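Hodville Station Network Notes: Rain Gauge Changeover

The tipping-bucket gauge at the Hodville station was taken out of service in March and replaced with a weighing gauge supplied by Gatent. Totals from the two instruments are not interchangeable without a correction, and observers who use the Hodville record for storm summaries should read the following before merging the series.

The old gauge recorded rain in fixed steps. Each tip of the bucket closed a switch and the logger stored one count with a time stamp. In light rain the method works well. In heavy rain some water continues to fall into the bucket while it is moving, and that water is lost to the count. The loss grows with rain rate, so the largest errors fall in the minutes that matter most for flash flood work.

The weighing gauge has no moving bucket. Water collects in a container on a load cell, and the logger stores the weight once per minute. Evaporation is limited by a thin film of oil. Wind pumping across the opening can produce small false changes in weight, and these are removed by a filter that delays the reported value by 2 minutes. Start times of showers in the new record are therefore late by that amount unless the unfiltered channel is used. 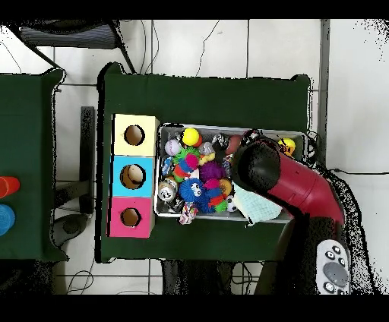

Both gauges ran side by side before the changeover, and the overlap produced 3,213 one-minute pairs with measurable rain in both instruments. Pairs were sorted by rain rate before any comparison was made, and each rate class was kept apart from the others through the whole analysis. A stack of three boxes in yellow, blue and pink, each with its own round hole, is a fair model of the arrangement: one class per box, and nothing moved between them afterward. The light class showed no meaningful difference between gauges. The moderate class showed a small shortfall in the old gauge. The heavy class held 190 pairs, and every one of them had the old gauge reading low.

Pairs were rejected if either logger had restarted within the hour, if the wind sensor was out of service, or if the surface temperature was near freezing. The last rule removed 588 pairs. Neither gauge is heated, and wet snow can bridge the opening of the older type. Those minutes are kept in a separate file and should not be used for rain rate work.

The correction was fitted by Iyengar Instruments and checked against the Julton station, which has run a weighing gauge for several seasons. Julton lies on higher ground and receives more rain from upslope flow, so only the shape of the correction curve was compared. The two curves agree well at moderate rates. At the highest rates the Hodville sample is thin, and the curve there should be treated as provisional until another warm season has been logged.
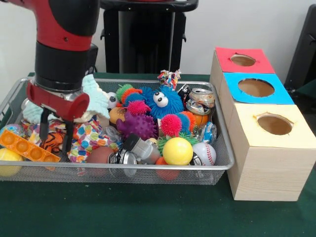
Using the merged record

The merged file carries a source flag for each minute. Flag A marks the old gauge without correction, flag B the old gauge with correction, and flag C the new gauge. Daily totals published before the changeover have not been revised. Users who need a uniform series should combine flags B and C and leave out flag A.

Monthly totals will be recalculated with the corrected values after the warm season data have been checked. Until then, the Hodville monthly table remains in its original form and carries a footnote at the month of the changeover.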